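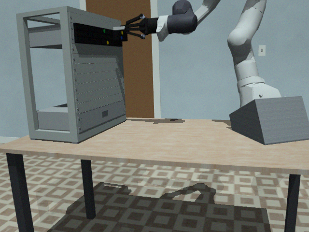
How to Restyle One Festive Outfit for a Whole Wedding Season

Every December I get the same panicky messages. Four functions, one good outfit, no budget left! I've been there, and last year I wore one bottle green silk set to all of them. Grab a cup of tea and let's pull your closet apart.

What you'll need: one outfit with at least two separate pieces, a contrasting dupata or long scarf (mine came from Prisby and was 31 dollars on sale), a slim belt, safety pins, and earrings in two very different sizes.

Step 1: Split the set

Lay everything out on the bed and pretend you've never seen it together. My long tunic works over plain cream pants, and my embroidered skirt works with a black silk shirt I've had forever. Try every piece with the plainest thing you own first. Heavy embroidery likes a quiet neighbor, and you'll see right away which pieces can stand alone.

Step 2: Change the drape

Pleat one end of the scarf into narrow folds, pin it at the shoulder from the inside, and let the rest fall straight down the front. For the second look, wear it across both elbows like a shawl. For the third, bring it forward over both shoulders and belt it at the waist – my favorite, and it hides a too-loose top beautifully.

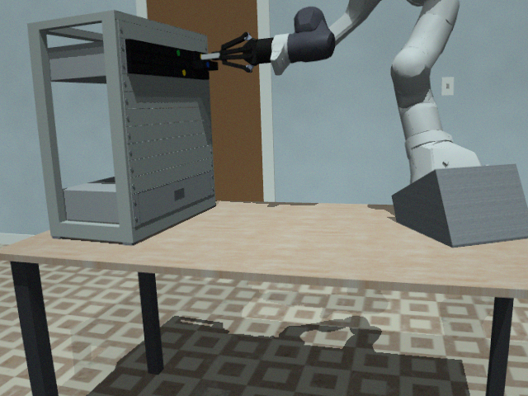

Gray rack on the table, with the robot arm at its upper front.

Keep your pins small and go through the lining wherever you can. Silk shows every hole, and I learned that on a Lilach blouse I still can't look at without wincing.

Step 3: Swap the jewelry

Pick one loud thing per look. Big earrings with a bare neck for the evening party, a stack of bangles and tiny studs for lunch. My Deng chandelier earrings cost 92 dollars and I've worn them so often that I've stopped feeling guilty (mostly). If your neckline is already embroidered, skip the necklace completely.

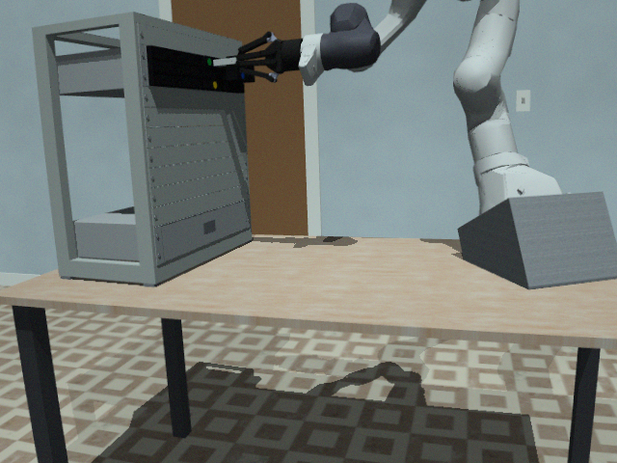
Hair counts too, by the way. A low bun makes the same earrings look twice as dressy, and a loose braid takes them right back to daytime.

Step 4: Sort out the shoes

Get the hem right for one heel height and stick with it. I use a gold block heel from Drirari for everything, even dancing. If you want flats for the afternoon, pair them with the pants instead of the skirt so nothing drags.

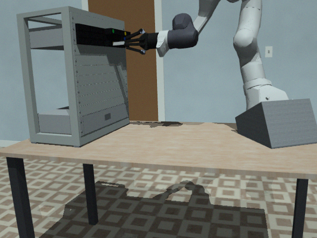 Step 5: Take a mirror photo of each look

Do this a week ahead, with the shoes and the bag. Save them in one album on your phone and put the jewelry for each look in its own little zip bag. On the morning itself you just open the album, grab the bag and get dressed. Steam the silk on low the night before, from the inside, and hang it somewhere the cat can't reach.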